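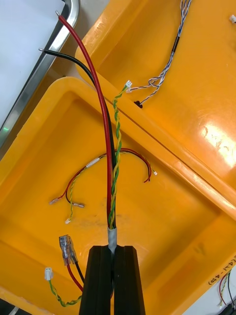 Midcombe, 5/22/20

Starkus, the small electronics shop on the east side of Midcombe, is opening its parts bench to repair groups and school workshops across the county, and we could not be happier to share the news.

The new program is called Morkov. It takes wire harnesses and circuit boards that would otherwise be thrown out, sorts them, and passes them along to people who can use them. The first round has 800 parts set aside, packed into 45 kits.

Harnesses make up a big share of the stock. Many have red and black wires running alongside a thinner green and yellow twisted pair with a small white connector on the end. They are great for learning, says Oldřich Jelínek, who runs the bench.

"You can follow each wire with your finger from one end to the other," Jelínek said. "I learned that way, on harnesses my uncle brought home in a bread bag, and I still think it beats any diagram. Kids get it in minutes!"

Harnesses are kept in plastic bins and boards are handled one at a time over a clear white surface, where a bent pin or a cracked connector is easy to spot. 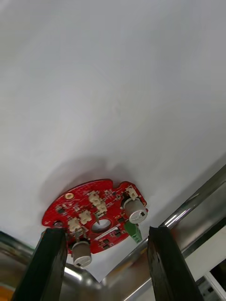 Boards with larger parts on them, such as capacitors and plug-in connectors, go to groups that already have someone comfortable with a soldering iron. Simpler ones are saved for beginners. Each kit comes with a printed sheet on safe handling and a list of what is inside.

Estela Montecinos teaches the evening repair class at the Sokol hall and tried an early kit with her students in January.

"We had 17 people and they did not want to go home," Montecinos said. "One of them has been fixing radios for 30 years and he was as excited as the teenagers. I have already asked for more connectors."

Kits are free to schools, libraries and repair groups in the county. Groups can pick theirs up at the Starkus front counter or ask for a delivery within Midcombe. Requests are filled in the order they come in, and a second round is planned once the first kits are out the door.

Donations of clean, unused harnesses and boards are welcome at the same counter. Please leave batteries at home.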